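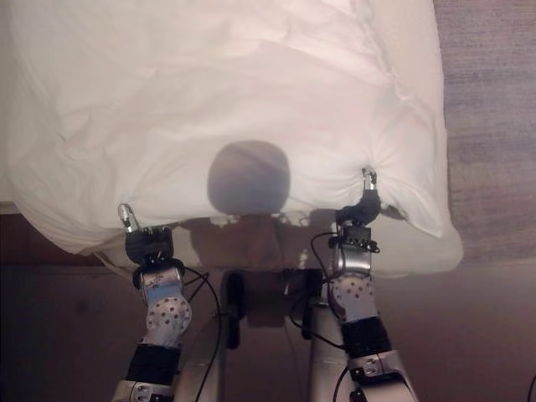

Rogelio Dagdag told us at the end of the first evening that he would have paid more than we charged, and that he had nearly not booked for that very reason. He assumed a lino printing class at £25 would be an hour of watching and a cup of tea. We wrote this down at the time and came back to it when we got to the section on price.

Search this site Enter keyword Go

Small Business Project: Running a Paid Lino Printing Class in Nillcombe

Introduction

Our group of three chose to plan, advertise and run a beginners' printing class and to report on whether it could pay its way. One of us had already sold cards at craft fairs and wanted to know if teaching would bring in more than selling. The other two had no printing experience before the autumn.

We had to cover our own costs from the fees. The college lent us nothing except the use of a photocopier. The aim was to find out who would come, how they would hear of it, what they would pay and what was left at the end.

Research before the class

We left a short questionnaire at two places in Nillcombe: the counter of Ong, the art supply shop, and the desk at the Clunus Hall. We got 80 back. The questions were on age group, which craft people would like to try, what time suited them and how much they would spend on a three-hour class.

Printing came second to pottery, which we could not offer as we had no kiln. Evenings were preferred to weekends, and this surprised us. Several people wrote that weekends were for family and that an evening was easier to get away from. The most common price ticked was the £20 to £30 box. In hindsight the boxes were too wide, and we should have asked for a figure.

A weakness of this research is that people standing in an art shop are already interested in art. We did not ask anyone in the street or at the supermarket. The results tell us what keen people want and very little about the rest of the town.

We also looked at what was on offer nearby. The closest regular classes are in Witon, half an hour away by bus, and they run as six-week courses paid in advance. Nothing in Nillcombe could be booked as a single evening. We took this as our gap in the market.

Planning

The back room at the Clunus Hall was £60 for an evening, with tables, chairs and a sink. It seats more than we needed, but the light is poor at one end, so we set the limit at 12 places and kept everyone under the better lamps.

Ong agreed to sell us lino, paper and ink at the trade price on the condition that their leaflets were on the table. This brought materials down to £7 a head. Cutting tools were a separate cost. We bought enough cheap sets for a full class for £95 and they can be used again, although two of the handles had worked loose by the end.

We decided on water-based ink. Oil-based ink gives a blacker print, but it takes days to dry and people wanted to carry their work home. We tested three papers and picked the thinnest, as it could be printed by rubbing with the back of a spoon. This saved us from hiring a press.

The plan for the evening was:

Welcome and safety talk, with everyone shown how to keep the spare hand behind the blade
Drawing and tracing a design on to the lino
Cutting
Break
Inking and printing
Clearing up

We did a trial run in a kitchen with relatives. It overran badly. Cutting took twice as long as we had allowed, so we made the lino pieces smaller and brought along ready-drawn designs for anyone who was stuck – leaves, a fish, a teapot.

Advertising

We used two methods. The first was leaflets through letterboxes. We had 2875 printed at 4p each, a total of £115, and delivered them ourselves over several evenings. The second was a poster and a sign-up sheet on the counter at Ong, which cost nothing.

Each person who booked was asked how they had heard of the class. Four said the leaflet, eleven said the shop and six had been told by somebody else who was coming. That makes the cost of each leaflet booking £28.75, more than the fee that booking brought in. We would not do a leaflet drop again for a class of this size.

The leaflet itself may be partly to blame. It had a lot of text and the booking number was at the bottom in small print. We did not test a second design, so we cannot say how much difference a better one would have made.

Running the classes

We ran two evenings. Nine people came to the first and all the places were taken for the second.

The first evening started late because the urn tripped the electrics and we had to find someone to reset the switch. After that it went mostly to plan. Two people finished cutting long before the others and had nothing to do, so they began a second block on offcuts. For the second evening we put a box of offcuts out on purpose.

With a full room, the second evening was harder to teach. One of us demonstrated while the others went round the tables, and at the inking stage there was a queue for the rollers. We had four rollers. Six would have been enough. There was one small cut to a thumb, treated with a plaster and entered in the hall's accident book.

The feedback forms were good on the whole. The complaints were about the light, the wait for rollers and the chairs. Most people ticked that they would come to a follow-on class, though ticking a box is easier than paying, and we have no bookings to back it up.

Income and costs

Income: 21 places at £25, £525

Room hire, two evenings: £120
Materials, 21 at £7: £147
Tools: £95
Leaflets: £115
Total costs: £477

Surplus: £48

The surplus looks small, and it is smaller still when our time is counted. We kept a log and it came to 31 hours between us, including the leaflet delivery. Shared out, that is £1.55 an hour.

Without the leaflets the surplus would have been £163, if we had still filled the same places. We think most of the four leaflet customers could have been replaced from the shop, as the sign-up sheet had names left over after the second evening was full.

For a single evening, with tools already bought and no leaflets, the room is the only fixed cost. Each person brings in £18 after materials, so four people cover the hire.

Price

We set £25 as the middle of the most popular box on the questionnaire. Three of the feedback forms said the class was very cheap, and there was also the remark made to us on the first evening. No one said it was too dear, but people who thought so would not have booked, so we never heard from them.

At £32 the same 21 places would have brought in £672. We do not know if they would all have sold. A fair test would be to put the next evening on at the higher price with nothing else changed.

What we would change

The leaflets would go, and the money would be spent on rollers and two desk lamps. We would ask for payment on booking. We let people pay on the night, and although everybody did turn up for the second class, the first had ten names on the list and one did not come. We would also take photographs of the finished prints for the poster, with permission, as the one we used showed only our own work.

The card seller in our group took more than £48 at a single fair last December, but had spent weeks printing stock for it. We did not log those hours, so the two cannot be properly compared. Ong has offered to keep the sign-up sheet on the counter until the summer.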